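Semura Refurbishment Workshop: progress report to the Tanner Fund
Sunday, August 22, 2021

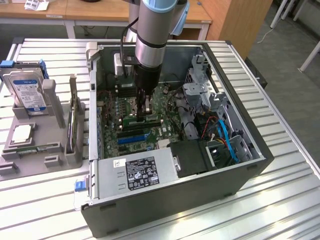

When we applied in May we promised to bring old desktop towers back into use for Flirnby households that had none. The grant paid for memory, drives, and one very good set of screwdrivers, of which most are still with us.

Where we are. We have finished 80 machines. The target for the full period is 389, a number we put in the application late at night and have had leisure to admire ever since. The pace has picked up now that donated towers are sorted by model on arrival. Before that they were sorted by whoever got to the shelf first.

Memory. This has been the largest line in the budget and the cheapest way to make an old computer bearable. Most of the towers from the Climel offices came in with a single small module, and adding a second does more for them than any amount of cleaning up software. We do the work with the case on its side and the open face up, so the slots can be reached without anyone's sleeve catching on a drive bracket. Modules that fail the overnight test go back to the supplier, who has been gracious about it so far.

Power supplies. We budgeted to replace very few and we have replaced very few, which I mention because it is the only forecast in the application that came true. The label on each unit is checked against the parts list before anything is added to the case. Two boxes of spare cables came with the Climel donation and neither contained the cable we needed.

Drives. Delivery took over 5 weeks. Finished machines waited on the shelf without them, looking reproachful. We now order a batch ahead, and the drive cages get emptied and vacuumed while we wait. The amount of carpet that can live in a drive cage was not covered in our risk register. It has been added.

Money. Spending is within budget apart from shipping, where we are slightly over. I would like to move what is left under "signage" to cover it. The sign we have is fine. It says Workshop.

Next period. We plan to run 4 work sessions a week through the fall and to start on the towers stacked in the back hallway, which the building manager has described in writing as an obstruction. The next parts order goes in once you have confirmed the second payment.

Beat Hubmann
Project lead, Semura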